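Galtgate, 26th December

The clinic on the hill is closed until tomorrow, the bakery is closed until Wednesday, and I have had a full day with no plans. I spent most of it going through the paper in the hall closet.

I moved here from Drorberg in July and brought the paper with me without looking at it. It was in two grocery bags and a suitcase with a broken zipper. My rule for today was that every sheet had to go in one of two piles, keep or recycle. I didn't allow a third pile for things to read later. The last time I tried this, in the old apartment, the third pile got bigger than the other two and ended up back in the closet.

The easy stuff went first. Manuals for things I no longer own, bank envelopes with nothing in them, takeout menus from a town I don't live in anymore. I had 24 pay stubs from the job at Kong, and I kept the last one from each year. I also found a check for 15 dollars from a rebate, long expired. I had forgotten I ever mailed in the form.

Letters were slower. I read more of them than I should have. My aunt used to write on both sides of very thin paper, so you have to hold a dark card behind each page to make it out. She mostly wrote about her knee and the price of heating oil. I kept all of hers. Christmas cards with only a signature went to recycling, and I felt bad for a minute or so and then kept going.

Recipes I sorted by whether I had ever cooked them. Most I hadn't. There was one for cabbage rolls from the old Esau community cookbook, copied out by hand, with the oven temperature missing. I've always used 350 and nobody has complained, so I wrote that in the margin and kept it.

By three o'clock my back hurt and I stopped for soup.
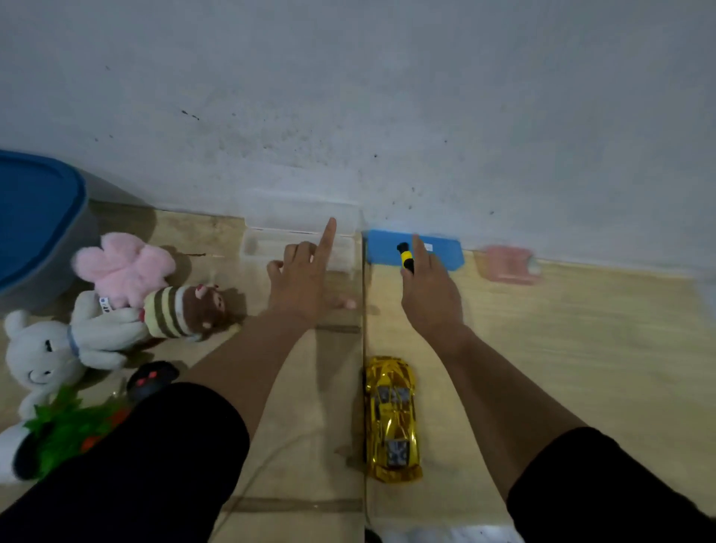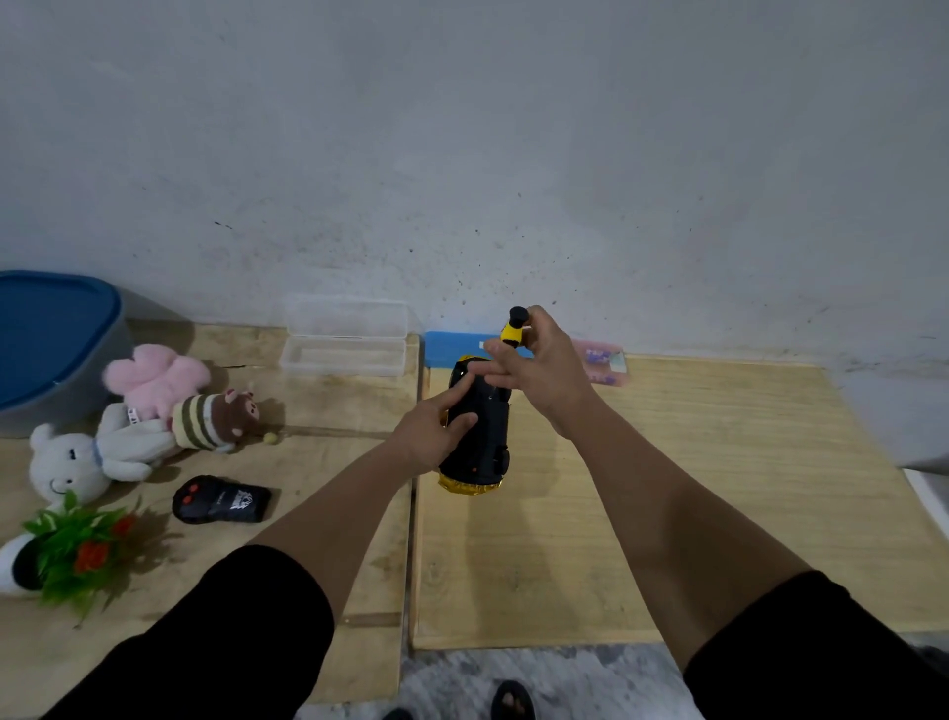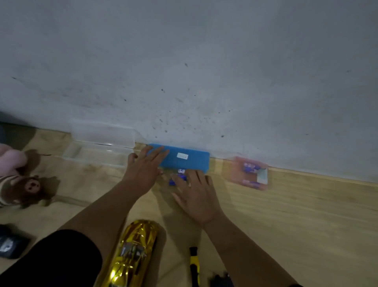 After the soup I did the tax folders. The advice I found was to keep most returns for at least three years, and longer in some cases, so I'm holding on to seven years of them to be safe. Anything older with my Social Security number on it went in a bag for shredding. The copy shop on the main street shreds by the pound. I don't own a shredder and don't want one in the hall.

I weighed myself holding the recycling and then without it, and the difference was almost 100 pounds over four trips. I don't fully trust the scale, but the bags were heavy and I had to rest on the landing each time. The bin for our building is full now, so the last bag is standing by my front door until pickup.

What's left fits in one file drawer and one shoebox. The drawer has taxes, the lease, medical records and the car title. The shoebox is letters. I labeled the folders in pencil because I change my mind about names, and "House" has already become "Lease and repairs."

I still have to do the photographs. They're in a separate bag, mostly loose, and very few have anything written on the back. I'm going to leave those for a weekend when I can spread them out on the bed and not have to clear it off the same night.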